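## 5. Running the Open Day Table

Use this section when visitors will watch the Bumix arm work at a household table.

1. Line up the larger items along the back edge of the table. Keep the front clear for the arm.
2. Set out one small item at a time — a mug, a paper cup, a bottle.
3. Start the Dadgate routine at low speed.
4. Ask visitors to stay behind the floor line until the arm is parked.
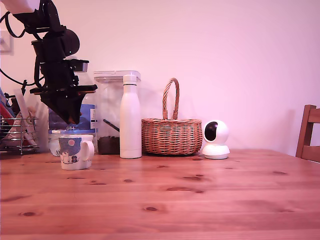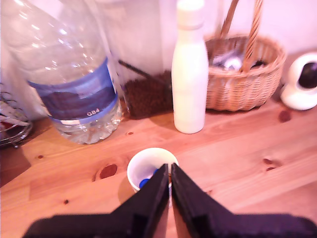 Gripper over a paper cup (above); gripper holding a bottle with a brown cap (below).
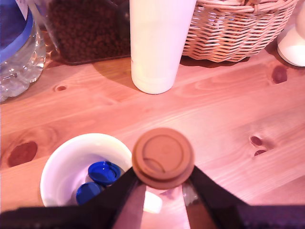
Karunaratne asked in June whether visitors could hand items to the arm themselves, as children often want to, and was told that the operator must place every item.

**Caution:** Do not reach between the fingers while the arm has power, even if it is standing still.

**Note:** The Lastico log holds 1,000 moves. Save it before the doors open — older moves are overwritten.

5. When the last group leaves, park the arm and switch off at the wall.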